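Satholm 3872 Mid-Tower Air Filter Kit

Item no. 3872
Maker: Satholm
Sold by: Nustcombe Workshop Supply
Status: In stock

Overview

The 3872 is a cut-to-fit intake filter kit for desktop computer towers that left the factory without dust filtration. It consists of woven polyester mesh, a flexible magnetic border and adhesive steel strip for cases with plastic front panels. No drilling is required. The filter mounts on the outside of the intake opening and lifts off for cleaning.

The kit is meant for office, school and light workshop use. It is not rated for metal grinding dust, flour mills, paint booths or any place where conductive or explosive dust is present.

What is in the bag

Mesh sheet, black, 3 pieces
Magnetic border, one roll
Steel strip with adhesive backing, one roll
Corner clips, nylon
Paper template
Instruction sheet (English, Irish, German)

Material

The mesh is a plain weave with a heat-set finish. Cut edges do not fray if cut with sharp scissors; a dull blade will pull the weave and leave a wavy edge that the border cannot hold flat. The border is ferrite powder in a rubber binder and keeps its hold up to the temperatures found on the outside of a normal computer case. Do not place it against a heat sink or exhaust grille.

The adhesive on the steel strip reaches full strength overnight. It can be removed from painted steel with a hair dryer and a plastic scraper. On soft-touch plastics it may lift the coating.

Before fitting

A filter slows the dust that comes in later. It does nothing for dust already inside the case. Shut the computer down, pull the power cord, and take off the side panel. Lay the tower on its side on a firm bench with the open side up. Clear the drive bays and the floor of the case first, then the board, then the power supply vents. Use short bursts of dry air and hold fan blades still with a finger or a wooden stick. Do not open the power supply.

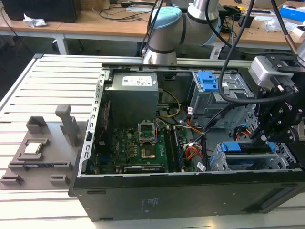 Annag Kinnear asked whether the mesh could go on the inside of the front panel instead, as the outside of her towers gets bumped by chair arms. She had tried it on one machine and found that the border sat well but the panel no longer snapped shut on the left, and she wanted to know if a thinner border was planned.

Reply from Nustcombe: Inside mounting is possible where the panel has enough clearance. Trim the border to half width along the side that binds. A thinner border is not planned for this item. The Ó Néill 2 mm edge strip will hold the same mesh and can be ordered separately, but it is adhesive only and the filter has to be peeled off for washing.

Fitting

1. Hold the paper template over the intake opening and mark the outline with a pencil.
2. Cut the mesh 6 mm larger than the outline on every side.
3. Lay the border face down, press the mesh into the groove and close the flap.
4. On steel panels, place the filter directly over the opening. On plastic panels, apply the steel strip first and leave it overnight.
5. Fit the corner clips if the case is moved often.

Airflow

Any filter adds resistance. With a clean mesh, most towers with a single front fan will run slightly warmer than before. Check temperatures under normal load after fitting and again after the first month. If the fan speed climbs and stays high, clean the filter before changing anything else.

Small cases that draw air only through side vents should be fitted on the side panel. Do not cover exhaust openings or the vents of the power supply.

Cleaning

Lift off the filter, rinse from the clean side with lukewarm water and let it dry flat. Mild dish soap may be used. Do not machine wash. Do not refit while damp. In carpeted rooms a monthly rinse is normal.

Related items

Brirkulska anti-static brush, natural bristle
Ó Néill edge strip, 2 mm
Satholm replacement mesh for 3872, single sheet
Satholm steel strip, spare roll

Returns

Uncut kits may be returned in the original bag. Cut mesh and opened adhesive rolls cannot be taken back unless faulty.

Page last revised October 11, 2021. Kits packed before January of that year have a gray border in place of the black one; fit and hold are the same.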